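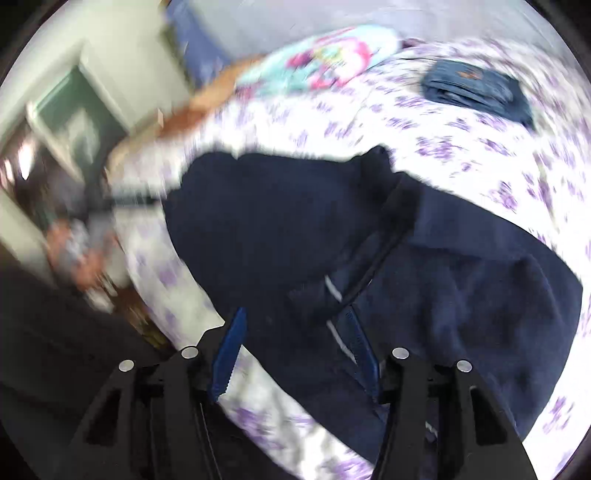
Call for participants: people who fold clothes on a bed

Stanum is a small textile-care study run out of the old Tierney building, and we want to hear from adults who put away their own laundry at home. We are especially interested in people who do it on the bed, on top of whatever bedspread happens to be there, and who have never once owned a folding board.

A warning before you read further. I am the person who wrote this call, and I have serious doubts about most of what gets published on folding. The books say a fleece jacket should be zipped, laid face down, sleeves in, bottom up, done. I have tried that with a thick navy one and ended up with something the shape of a loaf of bread. The collar sticks up whatever you do. If you have a method that you swear by, you are welcome here, but expect to be asked how it does with plush fabric and a zipper, and expect us to check the shelf a week later.

What we are looking at

Soft, bulky clothes. Fleece, brushed knits, anything with a gathered elastic waist, anything that pills. Cotton T-shirts have been studied to death and they fold themselves. Dark fleece is another matter. It slides, it springs back, and the lint shows.

We have two claims to test. The first comes from a storage method called Skundik, which says that rolling saves drawer space over flat folding. The second comes from a rival method, Stokarmont, which says that clothes folded into thirds stay folded longer. Both have enthusiastic followers. Neither has shown me a drawer that was measured by somebody with nothing to sell. It is possible both are right, in which case I will say so in print and be annoyed about it.

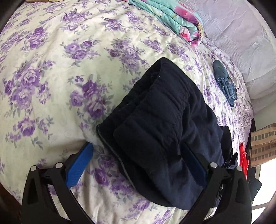 Solange Langlois

Study lead, Stanum

What you would do

You would take part in 2 sessions at your own home, at a time that suits you. Mornings and evenings are both fine. In each session you fold a set of clothes that we bring with us, on your own bed, first the way you normally do it and then by one of the two methods above. You do not need to strip the bed or change the cover. Please leave it as it is. A slippery satin cover and a printed cotton one may well behave differently under a fleece, and I would like to know if that is true before somebody else prints it as fact.

After the second session we leave the folded set in one of your drawers or on a shelf. You open and close that drawer as usual. We come back, measure the stack, photograph it and take the clothes away.

There is also a short questionnaire. Dilruba Liyanage wrote it and cut it down after I complained about the length of the first draft. It does not ask whether folding makes you feel calm. Earlier surveys asked that, and most people ticked yes, which told us very little about trousers.

Who can apply

You should be 18 or over, have a bed you can fold on, and be able to stand or kneel beside it comfortably for the length of a session. Left-handed people are badly needed. So are people who dislike folding and do it poorly. If you only recruit tidy people, every method works.

We cannot take anyone who sells storage products, teaches an organizing course, or earns money from videos about either one. Some of you will find this unfair. It stays.

What you get

Participants who finish both sessions and the final visit receive $200. People who drop out after the first session are paid for that session. There is no prize drawing and no certificate. You may ask for a copy of the results, including the boring ones.

What we do with your information

We record your folding times, your stack heights and your answers. Photographs show the clothes and the surface they are on. Your name is kept apart from all of this, and Sinéad Hanrahan is the only one with the list that connects the two. You can ask her to remove your records at any point before the results are written up.

How to apply

Write to Malachy Ó Dálaigh at Stanum, Room 391, Tierney Building. Tell us what kind of bed cover you use, which hand you favor, and what garment gives you the most trouble. One paragraph is enough. Applications are open until the end of September, and replies go out in the order letters arrive.

If you have already been turned down for an earlier Stanum study, apply again. The requirements were different and, in my opinion, too narrow.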